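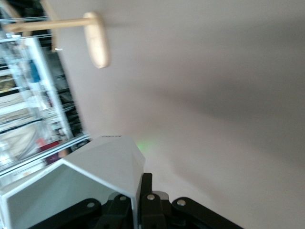

Slide 1. Title
Back matter in nonfiction for ages 8 to 12: what we put in, what it costs, what gets used. Thank Mayuree for the invitation. Say that questions can come at any point. Running time is 25 minutes.

Slide 2. Definitions
Back matter = everything after the last page of main text: glossary, index, timeline, source notes, further reading, author's note. Sidebars are not back matter and are left out of all counts. Captions also left out.

Slide 3. The sample
383 titles from the Heltholm children's list and the Fogh school list. Ten were dropped because the final files were missing, leaving 373. Leif Kvaran coded the Heltholm books, I coded the Fogh books, and Arnar Thygesen checked both sets. Where we disagreed, Arnar's call stood. Picture books with fewer than 32 pages were never in the sample.

Slide 4. Page budget
Pages come in signatures of 16. A 48-page book has three. If the main text runs to page 44, there are four pages left, and the imprint usually takes one of those. Back matter is written last and gets whatever remains. Most of the problems on the next slides start at this point in the schedule.
(Pause. Ask who in the room sets back matter length at contract stage.)

Slide 5. Glossaries
Two faults come up again and again. First, the entry is harder than the word. Read the "sediment" entry aloud. Second, the term is bold in the text but missing from the glossary, or the other way round. The second fault is mechanical and can be caught with a script. Banby runs one at second proof. Poul Damgaard has the script and will share it.

Slide 6. Indexes
77 of the titles have an index. Under that, the usual complaint is page drift: the layout changed after indexing and the numbers were not updated. Rule at Diridside: no index is started until pages are locked. This adds four working days. Build it into the schedule in January, when the fall list is fixed.

Slide 7. Source notes
Keep separate from further reading. Source notes are for the adult who wants to check a claim. Further reading is for the child, so every title on it should be in print and at the right level. Barış Güneş wants web addresses removed from both. I would keep them in source notes with the date of access. We have not settled this.

Slide 8. Author's note
Limit of 400 words. State what was made up, if anything: dialogue, composite characters, guessed weather. Put this in the first paragraph. Several notes in the sample leave it to the last line.

Slide 9. Checklist
Handout, one side. Do not read it out. Point to item 6 (bold terms match glossary) and item 9 (index after lock).

Spare slide, only if asked: e-book editions. Indexes are linked in some files and dropped in others. We did not code for it.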